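Cabbage rolls, sour cabbage and a very heavy pot: a morning at Osman

I've been eating the cabbage rolls at Osman for years, usually standing up, usually with sauce on my sleeve, and I had never once asked how they were made. So last September I finally called and asked if I could come by before opening and bother the cook with questions. She said fine, come at six, eat breakfast first, and please don't print my name. Deal!

Osman is the lunch place at 273 Zikuris Street in Tesar, between the shoe repair and the bank. She has run the kitchen there for 16 years. By the time I walked in, the onions were already going and the whole room smelled so good I forgot my first question.

"You can write down whatever you want," she told me, "but I'm going to keep rolling while I talk."

We started with the cabbage, because that's where mine always goes wrong. I told her I boil the whole head, fish it out, burn my fingers, tear half the leaves and end up making something more like cabbage soup. She nodded through all of it.

"You're boiling it too hard. Cut the core out first, deep, like a cone. Then put it in the pot with the hole facing down and keep the water barely moving. When the outside leaf lets go, take that one. Leave the rest alone."

She shaves down the thick rib on the back of each leaf with a paring knife, holding the blade almost flat. I tried two. The first one came out fine and the second one got a window in it, and she patched it with a scrap of another leaf and rolled it up anyway (I ate that one later, couldn't tell).

Then there's the freezer method, which I brought up because I'd read so much about it. You freeze the whole head, thaw it overnight, and the leaves go soft without any boiling. She has tried it and went back to the pot. "It works. The leaf gets a little slippery, and I think it loses some sweetness. At home, with a small freezer, where are you going to put a cabbage?"

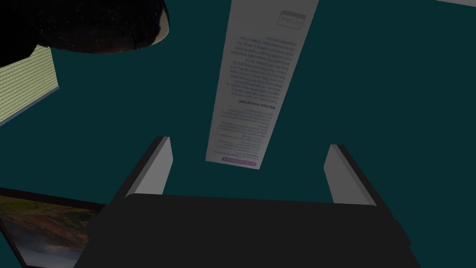

Freezing is the only way I do it now, one reader wrote when I mentioned this interview in my newsletter, and the trick is to give the head two full days to thaw in the refrigerator, core side down on a rack, so the water drains out and doesn't sit in the leaves. I read that out loud at the counter. The cook thought it over while she finished a roll and said two days sounded right, and that the time she tried it she'd probably been in a hurry.

The filling

Okay, the part you came for. For one pan of 12 rolls she uses ground pork and ground beef in equal parts, a medium onion chopped fine and cooked slowly in butter, 200 g (7 oz) of rice, salt, black pepper, sweet paprika and a fistful of dill. The rice is Uker medium grain, which she buys in big sacks, and she's pretty firm about it.

"Long grain stays separate. I don't want separate. I want it to hold on to the meat."

She parboils the rice for five minutes and spreads it on a tray to cool. I asked if I could just use leftover rice from dinner and got a look. "You can. Then you have cooked rice cooking for two more hours. What do you think happens?" (Mush. Mush happens. I've made it many times.)

No egg, by the way! I was surprised, I've always put one in. She says egg makes the filling bounce. What she adds is a good splash of cold water, worked in by hand until the meat gets sticky and pale and starts clinging to the bowl. It takes longer than you'd expect, and my arm was tired just from my turn at it.

She also grates in half a tart apple when she feels like it. There's no system to this as far as I could find out. Some mornings there's apple, some mornings there isn't, and she told me regular customers have opinions on both sides.

For rolling, she puts the filling near the stem end, folds that over, tucks in one side, rolls, and then pushes the loose side in with her thumb. Just the one side gets folded first. I'd always done both, like a burrito, and it turns out bulky at the ends. Hers look like fat little cigars and they stay shut without toothpicks.
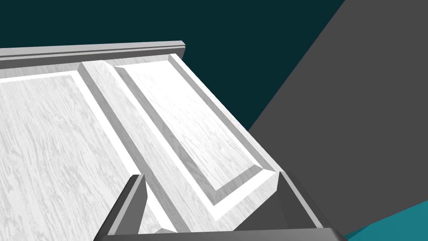
The pot

She cooks them in a cast iron pot that I could barely lift empty. The bottom gets lined with the torn leaves and the trimmed ribs, then a layer of sauerkraut, rinsed once and squeezed. Rolls go on top, seam down, packed close together. More sauerkraut, a bay leaf, a few pieces of smoked rib if she has them, then another layer of rolls.

The sauce is plainer than I'd guessed. Canned tomatoes crushed by hand, stock, a spoonful of sugar, and some of the brine from the sauerkraut. She pours it in until it reaches the top layer and stops there. A plate goes upside down on the rolls to keep them from floating, the lid goes on, and the pot goes into the oven at 325°F for two and a half hours.

I asked about browning the rolls first, as my aunt's old cookbook says to. "That's nice too," she said, and kept pouring. I don't think she's ever going to do it.

What she does care about is resting. The pot comes out, the lid stays on, and she won't serve it for at least half an hour. If she's cooking for her own family she makes it the day before and warms it up slowly. "The first day, the cabbage tastes like cabbage and the meat tastes like meat. The second day they've talked to each other."

By then it was getting close to eleven and people were trying the door. She set a plate in front of me with sour cream on the side and went to unlock it, and I had to hold my last few questions until she came back for more bowls.
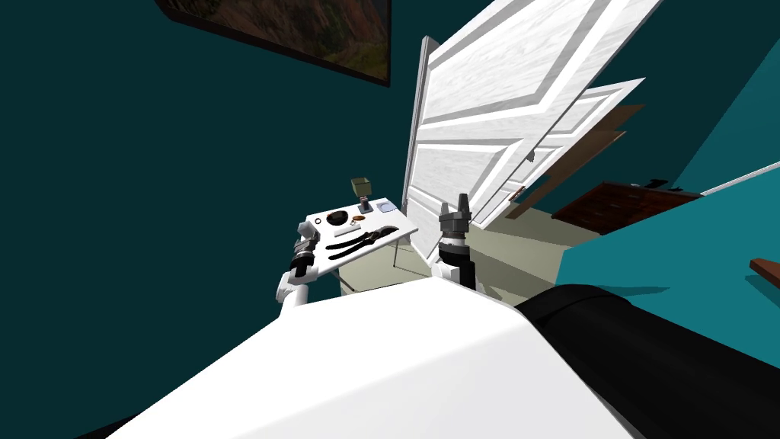 Can you freeze them once they're cooked?

"Freeze them in the sauce, all covered, in a flat container. Thaw them overnight in the refrigerator and heat them with the lid on, low, with a little extra stock. Don't freeze the sour cream."

I also wanted to know what she eats with them, and the answer was boiled potatoes, always, and never bread, even though Osman serves bread with every plate. The bread is for the customers. She likes a potato she can break up with a fork so the sauce gets into it.

I've made the recipe at home twice now. The first pan was too sour because I forgot to rinse the sauerkraut, and the second one was lovely, with apple. Osman opens at eleven and the rolls are usually gone by one thirty, so get there early, and ask for the extra sauce.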